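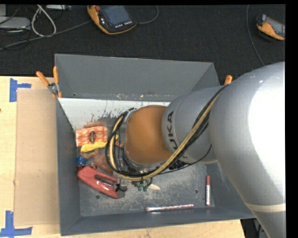 ロボット実習II 配布資料 第5回
ビンピッキングセルの日常整備
担当:Sunita Calloway
改訂 09/06/2019

今回はいよいよセルに触ります!前回まで座標変換の式ばかりでしたが、その式がちゃんと合うかどうかは、箱が去年の位置にあるか、ホースがねじれていないかといった地味なことで決まります。私はこの作業が大好きで、朝いちばんにセルを一周する時間がいちばん楽しいくらいです。みなさんにもぜひ好きになってほしいと思っています。

1. 対象のセル
実習室の呼び名は「Stanine」。KUKAのアームの前に木の天板の作業台があり、その上に灰色の深い箱(以下、ビン)を載せています。把持計画のソフトは研究室製のFovarで、ビンの四隅の座標を起動時に読み込みます。ビンが動けばFovarの世界も丸ごとずれる、と覚えてください。

2. ビンの固定
ビンはオレンジ色の柄のクランプで、上の縁の左右を押さえています。確認の手順は次のとおりです。
・柄を握って開き、当たり面のごみを拭いてから挟み直す
・片手でビンの縁を軽く押し、台の上で滑らないことを確かめる
・左右どちらかを外したら、必ず位置の確認からやり直す
ビンの左脇の台面には青いテープで位置の印が付けてあります。はがれかけた印を見つけたら、勝手に貼り直さず、先に声をかけてください。1ミリのずれがそのまま把持の失敗になります(去年の班はこれで午後をまるまる使いました)。

3. ケーブルとホース
ここが今日の山場です!アームに沿って黒いケーブルの束が走り、淡い褐色のホースも一緒に通っています。束は手首の下をくぐって、左側へ大きな輪を描いて上がります。この輪には意味があって、手首を回したときの余長になります。短すぎれば引っ張られ、長すぎればビンの中身やビンの縁に引っかかる。
点検では手動低速モードで手首の軸だけを端から端まで動かし、
(a) 輪がビンの壁に触れないか
(b) ホースが折れて平たくならないか
(c) コネクタに力がかかっていないか
を見ます。見る人と動かす人は分けること。動かす人は教示ペンダントから目を離せないので、輪を見る余裕はありません。
結束バンドは締めすぎないでください。指で束を少し回せるくらいがちょうどよく、ここは手の感覚がものを言います。

4. ペンダントの扱い
オレンジと黒のペンダントは床のカーペットの上に置くことが多く、つい足元がおろそかになります。持ち上げる前にケーブルの行き先を目でたどること。置くときは画面を上に。非常停止ボタンの効きは、毎回モータを入れる前に確認します。

5. ビンの底と中身
底には傷や白い擦れがたくさんあります。傷そのものは問題になりませんが、照明が変わるとFovarの背景差分が傷を物体の端と取り違えることがあります。中身を全部出し、乾いた布で拭いてから背景を撮り直してください。
中身の選び方も整備のうちです。つやのある赤い工具形のもの、くたっと柔らかい人形、黄色いバナナ形、細長いペン類。形も硬さも光り方も違うものが混じっているから面白い!反射の強いものは深度が欠けやすいので、左の壁際に固まってきたら一度ばらします。細いものは壁に沿って寝ると指が入りにくく、6班に分かれた先週の演習でもここで苦戦した班が多かったですね。

6. 記録
点検が終わったら、台帳「Rosenthal」に次を書きます。
・点検者の名前
・クランプを外したかどうか
・輪を調整した場合は、その前後の写真
・気になった音やにおい(これがあとで効きます)
通し番号は前の行の続きから。今日の最初の班は328番です。

課題
手首の軸を動かしたとき、輪がいちばん低くなる角度を調べ、そのときのビンの縁との距離を測ってください。測るのはアームを止め、非常停止を押してから。図は手描きで構いません。提出は第7回の授業の始めです。

次回はハンドの交換と、ツール座標の取り直しをやります。手袋を忘れずに。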